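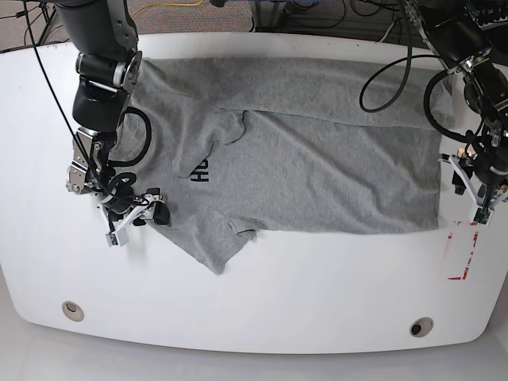

A Drawer Full of Other People's Jumpers: Harriet Alcantara on running a clothes swap

The kettle is already on when I get to Harriet Alcantara's house at the top end of Skakville, and there is a plate of shortbread on the arm of the sofa, balanced in a way that makes me nervous for the whole of our talk. She moves a pile of children's trousers so that I can sit down, then moves it again because it was on my notebook.

Harriet has run the Skakville Clothes Swap for eight years now, first in her own front room and then, when the front room could take no more, in the long hall behind the library on Zamora Road. You bring what you no longer wear, you take home what you like, and no money changes hands unless you fancy a cup of tea, which is fifty pence.

"I started it out of bad temper, really," she says, pouring. "My son had a school coat that he wore for one winter. One! And it was a good coat, I'd saved up for it, and there it was hanging on the hook with half its life left. I thought, there must be some other boy in this town who is exactly the size mine was last year. So I put a card up in the post office window, and fourteen women came round with carrier bags."

Did she have fourteen chairs?

"I had five. We sat on the stairs."

The coat went to a boy on Hedetti Street, and then to his cousin, and Harriet believes it is still going, although she lost sight of it after the cousin moved to Warnura. She talks about certain clothes the way other people talk about old neighbours. There was a green corduroy skirt that came back to the swap three times, each time with a different hem. There was a christening gown that she didn't like to put out on the rail at all, and kept in tissue paper in her own wardrobe until somebody asked for one.

I ask what people bring most of, and she doesn't need to think.

"T-shirts. Always T-shirts. We went through some 3000 pieces last year, and I should think half of them were T-shirts. They're the hardest thing to get anyone excited about, too. A coat on a hanger looks like a coat. A T-shirt on a hanger looks like a rag, poor thing, and in a heap it's even worse. You've got to fold them nicely and stack them by size, with the labels all at the same end, and then people will go through them quite happily."

She is firm about washing (everything must come clean, and she will hand it back if it hasn't) but surprisingly easy-going about wear. A missing button is fine. A hole in the elbow is fine too, provided someone has pinned a note to it, as it goes straight to the mending table.

The mending table is the part of the swap I had most wanted to hear about, and it belongs to Desmond Kincaid, who spent his working life as an upholsterer and joined two years after the swap began. He arrives halfway through our second pot of tea, having heard there was shortbread.

"I only came in to get out of the rain," Desmond tells me. "There was a lady there holding up a pair of curtains and saying what a shame about the lining. Well, I couldn't leave that alone. I had it out and back in again by the time they were stacking the chairs."

He now brings two sewing machines and a biscuit tin of thread, and he would much sooner teach you than do it for you. Children are his favourite pupils. "They don't mind if it's crooked," he says. "Grown-ups unpick a perfectly good seam and then wonder why the cloth's gone thin."

Harriet thinks he is too strict about darning wool. Desmond thinks she lets people take too many scarves. They have plainly had both of these conversations before, and they have them again while I eat another biscuit and wait.

The swap had to stop for a long while, as so much did, and Harriet stored the leftover stock in her loft, her garage and, for one difficult month, her bath. When they reopened the hall she worried that people would have got out of the habit. Instead they came with everything they had cleared out at home, and the queue went past the bus shelter.

"I did have a little cry," she admits. "Then someone handed me a bin bag full of ski trousers, and I had to get on."

What would she say to anyone thinking of starting a swap in their own town? She looks at Desmond, who is brushing crumbs off his knee.

"Begin with children's things, they grow so fast that you'll never be short. Get more hangers than you think you need. And find out before you book the hall whether the heating works, my love, because ours didn't."

The next Skakville Clothes Swap is in July, in the library hall. Desmond asks me to add that he is after a zip foot for an old treadle machine, if anybody has one in a drawer.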